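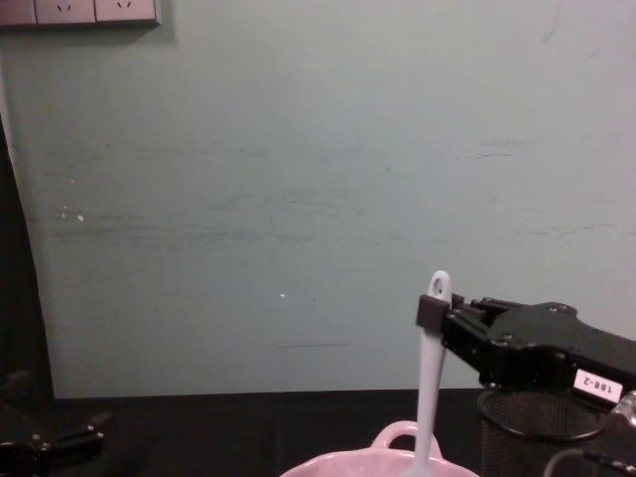 图4-1 右夹爪夹住一把浅色塑料厨具的柄端,柄的另一头伸进粉色容器

第四章 示范从哪里来

4.0 开场:先别急着训练

前三章我们一直在聊模型:输入怎么编码,动作怎么表示,损失函数怎么挑。写那几章的时候我很守规矩,数据总是“给定的”,写一个花体的D就算交代过去了。这一章我想把这个D拆开来看看,因为我自己在实验室里的大部分时间,老实说,都花在它身上了!

我第一次带采集是在九月,项目代号叫Zitport,任务听上去简单得有点不好意思写进申请书:把一把厨具从一个容器挪到另一个容器,双臂机器人,遥操作,胸前高度一个相机。我当时想,一个下午录它400条,晚上开始训练,第二天早上看曲线。结果那400条里我后来一条都没敢用(原因放在4.3节细讲,先卖个关子)。

毛病出在我自己身上。我没有写清楚什么叫“一条示范”。从夹爪离开初始位置算起,还是从碰到柄算起?松开之后要不要退回去?夹滑了再夹一次,算一条还是两条,还是干脆删掉?我录的时候全凭感觉,上半场一个标准,喝完咖啡又一个标准。模型可不知道我喝过咖啡,它只会老老实实地把两种习惯都学进去,然后在容器上方犹豫半天。

所以我们先把几个词说定,后面整章都要用。

示范(demonstration):操作者控制机器人完成一次任务的完整记录,有明确的起点和终点。
帧(frame):示范里某一时刻的观测,包括图像和关节读数。
片段(segment):示范里目的单一的一小段,比如“接近”“夹取”“搬运”“释放”。
初始分布:每次开录之前,物体可能摆放的位置和姿态的范围。

前两个词大家多半熟悉,后两个请多看一眼。尤其是初始分布,初学者最爱忽略它,我也不例外。

4.0.1 一帧里有多少要学的东西

回到图4-1。请你先假装自己就是那个策略网络,手里只有这么一张图像和一组关节角,下一步往哪儿动?

柄差不多是竖直的,顶端那个挂孔刚好从指垫上方露出来。夹得这么靠上,好处是手指离容器口远,不容易磕碰;坏处是力臂长,底下稍微碰到点什么,整根柄就可能在指间转起来。旁边还有一只黑色网筒,被夹爪挡掉了一部分。对人来说这没什么,我们知道筒是圆的,看不见的那半边也在那里。网络可没有这份常识,它得从许多帧里慢慢拼。

还有一件麻烦事:厨具的下半截在容器里,相机根本看不到。它的头碰没碰到底?单看图像答不上来。我的同事Anahera Te Moana管这种帧叫“闭着一只眼的帧”,我一直觉得这个说法比教科书里的“部分可观测”好记得多(虽然考试的时候还是请写后者)。遇到这种帧,力矩读数和前面几帧的历史就很要紧了,第五章讲时序输入的时候我们还会回来。

更要命的是,静止的一帧不带方向。操作者此刻可能正往上提,也可能正往下放,两种情况拍出来的图像可以一模一样!如果你的数据里两种动作都有,而模型只看当前帧,它学到的平均动作大概就是原地不动。我见过一个策略这样悬在半空整整一分钟,姿势倒是很优雅。

4.0.2 没有夹东西的帧要不要留 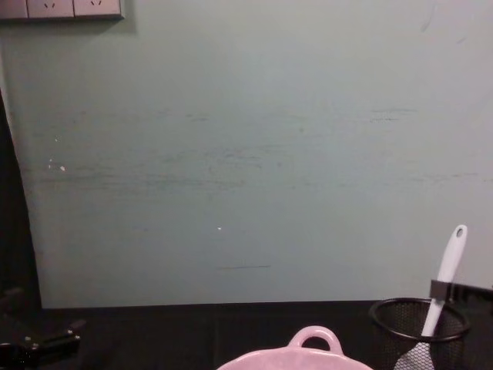
图4-2 同一工作台:浅色长柄厨具斜立在黑色网筒里,左下角可见左夹爪

很多人剪数据的时候,看到图4-2这样的帧,手一滑就剪掉了。没有夹爪夹着东西嘛,留着干什么?

我劝你手下留情。策略总得认得柄斜靠在筒沿上是什么样子,释放之后可能出现这种画面,夹取之前也可能出现,光看一帧分不出来。把它们统统剪掉,模型对“东西在筒里”这件事就几乎没有印象,到了该停的时候,它会很热心地继续比划。

再比较一下两张图里柄的姿态。一张近乎竖直,一张向右上方倾斜。要去夹斜着的柄,手腕多半得跟着转一个角度,轨迹也就跟着变了。假如你的每一条示范都从同一个倾角开始,那么恭喜,你的模型只会对付这一个倾角。我们在Zitport的第一版里就干过这种事,演示那天有人把柄轻轻拨了一下,后面的场面我就不描述了。

顺便看看背景。两张图里墙上都有横向的擦痕,左上角都有插座面板。你可能觉得这些跟任务毫无关系,我也这么觉得,可是网络有时候偏偏喜欢它们:不动,又有清楚的边,拿来当定位参照再好不过了。等你哪天把机器人搬到另一面墙前,成功率掉下去,就知道它之前在看什么了。4.4节会介绍几种检查办法,最土的一种是拿一张纸把面板遮住再测一轮,我至今还在用。

4.0.3 数字先摆出来

后来我们重新采了一批,一共3,124条。按本章后面的规则过了一遍筛,留下2,281条。我第一次把这两个数字写在白板上的时候,Yanti Tjoa看了很久,问我剩下那843条是不是白录了。

不算白录。其中有起点标错的,有相机和关节时间戳对不上的,也有操作者中途改了主意的。前两类里有一部分可以修,我们当时没修,纯粹是懒。最后一类比较有意思:操作者改主意的地方,往往就是任务定义含糊的地方。我们把这些示范挑出来重看,采集说明因此改了2次,每次改完,新录的数据都明显整齐一些。

所以请养成一个习惯:被剔除的示范单独存一个目录,旁边写一句理由。一句就够,“松手太早”“筒被碰歪”都行。不要只写“坏”,半年后的你会对着这个字发呆的,我试过。

4.0.4 本章怎么读

4.1节讲怎样把任务写成别人照着就能做的采集说明,我会把我们改过的三个版本都放出来,包括很丢人的第一版。4.2节讲遥操作时人的习惯怎样渗进数据,手快的人和手慢的人录出来的东西差别之大,可能会吓你一跳。4.3节讲起止点和片段标注,那400条的下场也在那里。4.4节讲初始分布和背景,4.5节讲筛选。赶时间的读者可以先看4.1和4.3,数学符号不多,放心。

需要的预备知识只有第二章的行为克隆。如果你手边有机器人,哪怕是单臂的,最好边读边录;没有的话,用手机拍自己搬一把勺子也可以,标注的难处基本上一样不少。

动手之前,先拿张纸做一件小事:只看图4-1和图4-2,给“把厨具放进网筒”这个任务写一条起点规则和一条终点规则,每条不超过两行。写完交给旁边的同学,请对方专挑漏洞。柄斜到什么程度还算放好?夹爪松开以后要离多远?把对方挑出来的漏洞记在纸的背面,读到4.1节时再翻过来用。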